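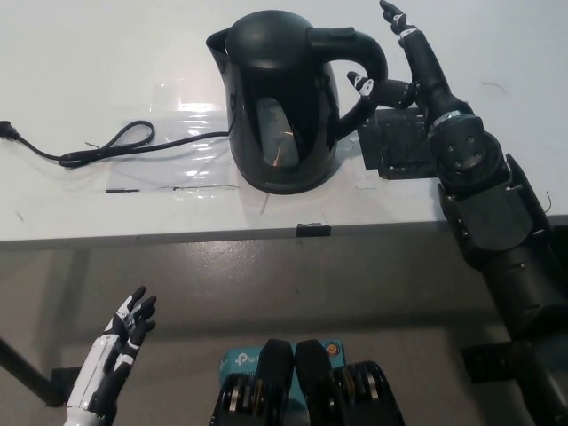

Bouilloire noire et son cordon sur la table blanche, site de Rumdale.

Point d'avancement au 4 décembre 2018 – équipement des coins cuisine

Trois coins cuisine sur cinq sont équipés. Les deux restants, Gentile et Jurach, attendent leurs tables. Les dépenses depuis septembre s'élèvent à 481 euros, dont 125 pour les bouilloires. À Rumdale, il reste à fixer une prise plus près de la table. Clovov doit confirmer la livraison des tasses. Le prochain relevé de dépenses sera transmis par Cheuk-hei Tai avec les factures.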